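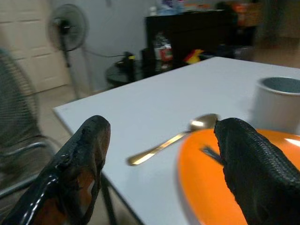

Session 3: Comparing fingertips on thin, shiny things

Today is my favourite session of the unit! You'll be trying two gripper fingers with very different skins, one glossy and one with a fine ribbed texture, and finding out how much the surface matters when the object is a spoon lying flat on a table.

Why a spoon? It's thin, it's curved at one end, and a polished bowl throws highlights straight back at the wrist camera. Last July's group ran 170 grasps on the Skostell arm and argued happily over the results for weeks.

What to do

1. Open the Prulora controller and load your pair's settings. Leave the closing speed alone for now.
2. Put the spoon on the bare table at a slant, handle towards you, with the plate and mug nearby. Clutter is part of the test.
3. Do 17 grasps by the handle, then 17 by the bowl. Write down every slip, even tiny ones.
4. Note which finger touches first. With mismatched skins the spoon can pivot towards the grippier side – watch for it, it's lovely when it happens.
5. Repeat with the matched Nikarwood fingers.

Camera check

Save a wrist view before each close. Look for glare on the metal and on the plate, and see whether a fingertip is hiding the part you want to grab. If it is, change the approach angle and try again.

Reading: Mfaume notes, the section on friction and compliant tips. Bring your slip tables to the next session.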